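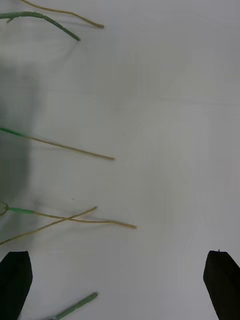 Stem Colour and Drying in Meadow Grasses: Project Report
Department of Plant Studies, Fornmont College

1. Introduction

This report presents the findings of a short project on the stems of grasses growing on the field margins at Wevcombe. The project was carried out as part of the second-year practical module. Its purpose was to establish whether the change from green to straw colour along a cut stem could be used as a simple guide to its maturity, without laboratory equipment.

2. Materials and method

Stems were cut by hand in July from 4 plots along the southern margin. A total of 549 stems were collected. Each was cut just above the soil, placed in a paper envelope marked with the plot letter and brought indoors the same morning.

The stems were laid out on a plain white surface so that small differences in colour could be judged against a constant background. Thin stems were handled by one end only, as the dry portions broke easily. For each stem the following were recorded:

Total length, in millimetres
Length of the green portion
Colour of the tip
Presence of side shoots
Any break or insect damage

A stem was classed as green, mixed or straw. Mixed stems were those in which both colours could be seen clearly by two observers working separately. Where the observers disagreed, the stem was set aside and examined again at the end of the session.

3. Results

After damaged material had been removed, 37 stems fewer were available for measurement. Mixed stems formed the largest class in every plot. The boundary between the two colours was often sharp, and in such cases measurement was straightforward. In others the green faded gradually and the observers' readings differed by up to 8 mm.

Stems with side shoots were more often classed as green. Plot C, which lies in the shade of the hedge, gave the highest share of green stems.

4. Discussion

The results support the use of colour as a first guide, although it should not replace weighing before and after drying. Stems which lay crossed or touching were harder to measure, and wider spacing is advised. The gradual fading noted above remains the main source of error. A printed colour card was tried in the final session and reduced disagreement, but too late for the earlier plots to be measured again.

5. Further work

A second collection in September would show whether the difference in Plot C continues. The record sheets and remaining envelopes are held in the Zapata Room.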